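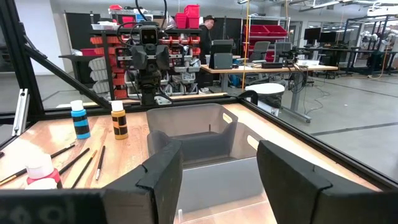 Llewellyn Centre to open refurbished craft rooms in April

The Llewellyn Centre will reopen its ground-floor craft rooms in April, following a programme of repairs to the heating, lighting and floors. Enrolment for the summer term opens at 10 am on Monday, in person at the front desk or by telephone.

The rooms have been closed since the autumn, when an inspection found that the pipework beneath the main studio had corroded and could not be repaired in sections. Classes in painting, bookbinding and textile work were moved to the upper hall for the winter, and the pottery course was suspended. The Centre has confirmed that all four subjects will be offered again from the first week of term.

Work was carried out by Deltenik, which was appointed after a tender last year. The firm has replaced the pipework, laid new flooring in both studios and widened the doorway between the main corridor and the smaller studio, so that wheelchair users can reach it without going through the yard. Two deep sinks have been fitted in the larger room, and the old strip lights have been taken out.

"Our members have been very patient during a cold winter in the upper hall, which was never meant for this kind of use," said Eftychia Gavalas, director of the Centre. "We are pleased to be able to give them proper rooms again, and to bring back pottery, which many people have asked after."

The summer programme offers 124 places across daytime and evening classes. Existing members who were enrolled in the autumn will have first choice of places until the end of the enrolment day, after which any remaining places will be open to all. Those who had paid for the suspended pottery course may transfer their fee to the new term or ask for it to be returned. Requests should be made in writing to the office.

Fees for the summer term are unchanged. The reduced rate continues to apply to students, people over the age of 65 and those receiving housing support. Paper, brushes and basic paints are included in the fee for the beginners' painting class; members of the advanced class are asked to supply their own. Clay will be charged by weight at the end of each session, as before.

A new evening course in printmaking will be taught by Mirjam Fankhauser, who joins the Centre after several years of teaching in adult education. The course will run for eight weeks and is limited to 10 people. No previous experience is needed, although those taking part should be able to stand at a bench for part of the evening. A stool can be provided on request.

Zoi Moschos will continue to lead the daytime painting classes, and Hjørdis Midtbø will return to teach bookbinding. The children's Saturday workshop will stay in the upper hall until the summer holidays – the smaller studio is to be used for storage while the cupboards in the corridor are rebuilt. Parents whose children are already enrolled need take no action.

The Centre has also revised its arrangements for members' own work and materials. Shelves in the larger studio will be labelled by class, and items left there must carry the member's name and the name of the course. Unlabelled work will be kept until the end of term and then cleared. Oil paints, solvents and spray varnish may not be left in the building overnight. Wet canvases may be left on the drying racks between sessions at the owner's risk.

An open afternoon will be held before the start of term, from 2 pm to 5 pm, when visitors may look round the rooms and speak to the tutors. The building has space for up to 300 visitors over the afternoon and no booking is required. Work made in the upper hall over the winter will be on show in the foyer and will remain there until the end of the following week.

The side gate will stay locked during the first fortnight while the paving is finished. Visitors should use the main entrance, where there is step-free access and a bell for assistance. Cycle racks have been moved temporarily to the front of the building.

Enquiries about enrolment should be addressed to Stamatia Raptis at the Centre's office.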